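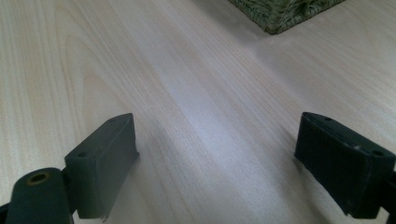

Posted by kadri_r, Dastness Standards Forum
Topic: Finger pad inspection, draft rule 9
1349 views

Members are asked to comment on draft rule 9 before the December revision. The text reads: "Finger pads shall be inspected before each session. A pad with a ragged or frayed lower edge shall be recorded and replaced."

k_nikolaidis wrote:
I support recording but not automatic replacement. The left pad has an uneven lip along its bottom edge, and I would not retire it for that alone. The rule should refer to the inner face, where contact is made.

p_venckus wrote:
I disagree. A loose edge may catch on woven goods, and baskets are part of our standard set. Replacement is inexpensive — a spoiled session is not.

k_nikolaidis wrote:
Then the rule should state a limit. "Ragged" will be read differently at every site.

reshma.n wrote:
Fasness inspects every 100 cycles and trims minor edges on site. I would also ask that screw holes be added to the checklist. Glare on pale tabletops should be covered under rule 4, not here.

p_venckus wrote:
Trimming changes the pad. If it is permitted, it must be logged.

kadri_r wrote:
Noted. The draft will be amended to require a log entry for trimming. The replacement limit remains open, and proposed wording may be posted below.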